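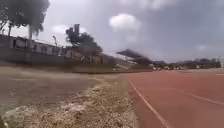

October 4, 2025. Surface notes, Jorside oval. Got out here early with Nadiia's clipboard and my own thermos, and I'm writing this up before I forget which bits I wanted to argue for! Main thing is still the inside edge. That rough strip of pale gravel and dry grass runs right along the kerb, and every time someone cuts in tight I picture those whitish stones ending up in lane one. The red surface itself I'm pretty happy with, nice and smooth, a bit lighter in colour as you look down towards the far end (Illia reckons that's just the light, I'm leaning fading, we'll see).

Infield: worn grass and a lot of dirt, with the only decent green over by the stands. Valentyna wants to reseed the whole lot. I'd do the inside margin first and leave the middle till we've got a quote from Pylypenko that doesn't make me laugh.

Edging: 295 metres priced so far, nearly 40 more if we carry on around the top bend. Two pallets of the Gruvitz edging are in the shed already, left over from July, so knock those off the order please, Kadri.

Still to do: hardness readings on the bend, two spots at least. Ask Vira where the Gikeo gauge went, it's not in my drawer. And bring a proper broom next time, the little one is hopeless.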